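Parts bench clear-out, the gallery

Put together in a bit of a rush, sorry for the order of things. Most of this is from January, when we finally went through the old pendant boxes and push buttons that had been piling up in the Ondell cupboard. Thịnh Hà did the bulk of the sorting, I did the labels and the tea. Short notes with each lot below, longer ones where somebody is bound to email me anyway.

If you're after something, quote the lot name, not the colour. Everything is red or green. Colour gets us nowhere.

What we started with

One steel cupboard, four shelves, no labels. Boxes inside boxes. 102 button heads once they were all out and wiped down, plus a biscuit tin of legend plates that I haven't touched and don't intend to before winter.

The rule we settled on: complete control boxes get tested as they are. Loose heads and contact blocks get matched up if they'll match, otherwise into the spares drawers. Anything cracked goes. Thịnh wanted a "maybe" pile. We had a maybe pile last time, it was still on the windowsill two years later.

Trays

Blue and red, felt on the table underneath so nothing skates off and nothing gets scratched. Best ten dollars we spent, the felt. Screws stay where you drop them. It does hold on to swarf though, so run the vacuum over it before you start and again at the end.

Small parts never go straight on the table. Always a tray. I know it's tedious.

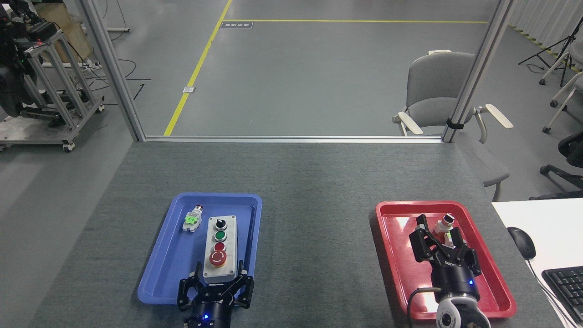 The grey box with the rotary selector is the sort people ask for most. Selector at the top, then green push button, small red one, then the big red mushroom stop on its yellow ring. Everything you want for a small conveyor or a bench saw and it sits nicely in one hand. We keep these whole wherever we can. Once somebody has robbed the selector out of one it never gets put back together.

Loose module next, red-capped pilot light head on a bright green contact block, white base. Handy. Check the block is clipped home before you put it in a drawer, they feel seated when they arent.

The odd one out is the little white and red capped button. Light body, small, easy to lose. Goes in a tray by itself while you work out which drawer it belongs to. There are a few like it and I can't tell the makes apart without my glasses.

Drawers, row by row

Top row: pilot lights. Red, green, amber, one blue that Đức Trịnh swears is worth keeping.

Second row: push buttons, flush and raised. Don't mix them. They look the same from above and then you're on a ladder with the wrong one.

Third row: contact blocks. Normally open to the left, normally closed to the right. Marked on the drawer front in paint pen because the paper labels kept falling off.

Bottom row: selectors and keys. The keys are on a ring, the ring is on a hook, please leave it there.

Mushroom stops

Seperate bin, yellow lid. Every one gets pushed and twisted back out ten times and checked with the meter before it goes in. If it sticks or feels gritty it's scrap, no arguments, and it gets the cap snapped off so it can't sneak back. We lost a fair few to this. Fine by me.

Don't fit a second-hand stop to anything a person works at without getting it signed off first. Lot of these will end up on training boards and that's about right for them.

Lots going out

Lot Breltari: 54 mixed heads, no blocks. Good for a teaching board. Some scuffing on the caps.

Lot Cestel: two complete control boxes, tested, glands included. Cable not included, we never have enough cable.

Lot Phí: the leftovers. Bezels, nuts, rubber boots, a bag of legend plates nobody could read. Cheap. Take it away please.

Job number for all three is 2486, put that on your note or it ends up in the wrong tray at the counter.

Pickup and the rest of it

Side door, after 3 pm, ring the bell twice. Bring a box, ours are all in use. If the roller door is down we've gone home.

Drawers two and three still need a proper going over and the biscuit tin is sitting there looking at me. Will add the next lots to this page when they're sorted. Đức has the list of who asked first, so talk to him if you think you were ahead in the queue.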